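The shoe shelf, and other things I did instead of the windows

Hello again everyone, and thank you for all the messages after the last newsletter. I had more replies about the airing cupboard than about anything I've written, so clearly we are a household sort of crowd and I shall carry on in that spirit. A few of you asked what was next on the list. It was meant to be the windows. It was going to be the windows right up until I opened the hall cupboard to find the bucket and a wellington fell on my foot.

So, shoes! I've spent most of the past fortnight on shoes, on and off, mainly in the evenings with the radio going, and I'm going to tell you all about it whether you like it or not.

First of all, everything came out. I do mean everything, right to the back where the hoover attachments live. I put an old sheet down in the hall and lined them all up in pairs, and we came to 23 pairs for a house with three people in it, plus one flip-flop. I'd have guessed at half that. My brother-in-law Samir, who was supposed to be dropping off a ladder and staying for five minutes, sat on the stairs and laughed at me, and then found his own walking boots in the line-up, which he'd been accusing his neighbour of borrowing since the camping trip. He took them home and forgot to leave the ladder.

The sorting took longer than the counting. I did a pile for keeping, a pile for the charity shop and a pile for the bin, and then a fourth pile grew up by the radiator for things I couldn't decide about. That one had my wedding shoes in it (never comfortable, not once) and the brown sandals with the broken buckle. The buckle has since been mended by the heel bar at the bottom of Wirnano Road, who did it while I waited and charged me less than a sandwich. If you haven't been in there, do go. He also does keys and watch straps, and he put a new hole in my belt for nothing.

Then I got on to cleaning the keepers, and this is where I got properly absorbed. I've never been a great shoe cleaner. My dad was, he had a tin box with brushes in it and newspaper on the kitchen floor, and the smell of polish still makes me think it must be nearly school. I always assumed you needed that whole kit. For white trainers you need hardly anything: a bowl of warm water, a squirt of washing-up liquid, a soft cloth, an old toothbrush and a good light to see by.

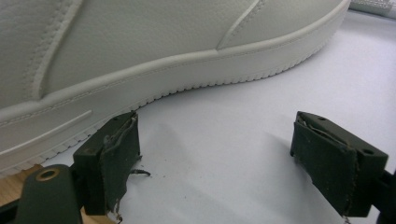 Laces are where I always begin now, and I take them right out. They go in a jug of warm soapy water and can be left there while you get on with the rest, and if they come out grey you change the water and do it again. With the laces gone you can get at the tongue properly and wipe down inside the collar, where all the sock fluff gathers. After that it's the damp cloth over the uppers, going gently along the seams, and then the toothbrush for the sole, which is the fiddly bit. On white trainers like these there's a ridge running along the top of the sole and a row of little zigzag teeth at the bottom, and dirt loves both of them. I go along the ridge first and finish with the teeth, a couple of inches at a time, wiping as I go so the mucky water doesn't just dry back into the gaps. Work on something pale if you can, because you'll spot every speck of grit that drops off and can brush it away before you put the shoe back down in it.

A word about drying. Don't put them on the radiator! I did that with a pair of my son's years ago and the sole came away at the front like a mouth. Stuff them with kitchen roll or plain paper (not newspaper if they're white, the ink comes off, ask me how I know), change the stuffing when it gets damp and leave them somewhere airy overnight. I use the landing windowsill. The cat moves them but she doesn't do any harm.

Reda Soliman wrote in a while back to ask about bicarb, and I promised I'd try it, so here is my report, Reda. I mixed two teaspoons with enough water to make a paste and tried it on a scuffed old canvas pair from the charity pile, as I didn't mind what became of them. It did lift the grubby tide mark on the rubber. It also left a white bloom on the canvas that took three rinses to shift. On a smooth shoe I'd say try plain soapy water first and keep the paste for the rubber parts. I'd be glad to hear from anyone who has had better luck with it, and I'm told toothpaste is another one, though I can't quite bring myself to.

Which brings me to where they all live now. I had been looking at shoe cabinets, the slim tip-out sort that stand flat against the wall, and there was one in the Tedetex catalogue that I'd got as far as measuring up for. Then I thought about how many shoes we'd be keeping and whether three grown people would ever really tip a drawer open and put a shoe in it, and I decided we would not. We drop them. We have always dropped them. So I've worked with the dropping. There's a low shelf just inside the door now, made from the two planks left over from the alcove, and everybody gets a stretch of it for the shoes they're wearing that week. Anything else goes upstairs in its owner's own wardrobe where I don't have to look at it.

I cut the shelf down to 445 mm at the short end to clear the meter box, and I was terribly proud of that until I found I'd measured from the wall and forgotten the skirting board. It went in with a bit of sanding and some language. Please don't look too closely at the left-hand corner if you come round. I've put a tray under the bottom shelf for wet boots and I've moved the brush, the toothbrush and a folded cloth into an ice cream tub next to it, so the kit is there when you want it and you can give a pair a quick wipe while you're waiting for the kettle.

It has lasted nearly two weeks so far, which in this house is a long time. My daughter Kella has even been putting hers side by side with the toes facing out. I haven't said anything in case she stops. My husband's share of the shelf has his gardening shoes on it, his other gardening shoes, and a trowel.

The charity bag went down in the end with nine pairs in it. I tied each pair together by the laces, or with an elastic band where there weren't any, after the lady on the till told me they get no end of single shoes and have to throw them out. She also said children's school shoes go the same day they're put on display at the end of the summer, so if you've got some that have been outgrown and still have wear in them, hang on to them for August and take them in then. Wellies are wanted all year round. Slippers they can't take.

Some odds and ends from the postbag before I go. Several of you wanted the name of the vinegar I used on the kettle, and it was just the ordinary clear stuff, from the bottom shelf of the supermarket, whatever was cheapest. To the reader whose wooden spoons have gone furry: a light rub with fine sandpaper and a little oil worked on mine, though you do have to leave them alone for a day afterwards and I kept picking them up to stir things. And thank you for the marrow recipe. I've made it once and it was lovely, and I've still got most of a marrow – if anybody local would like some, just knock.

Next time I really am going to do the windows, inside and out, including the one over the porch that sticks. I've been promised a method that uses no sprays at all and only one cloth, and I'm a bit doubtful, but I said that about the airing cupboard too. If you've a favourite way of getting into the corners of old frames without scratching the paint, please send it in before the end of May. I'll need the ladder back from Samir first.

And if anyone is missing a left flip-flop, navy, size six or thereabouts, with a bit of sand still in it, it's on my windowsill next to the geranium. It isn't any of ours. I've asked.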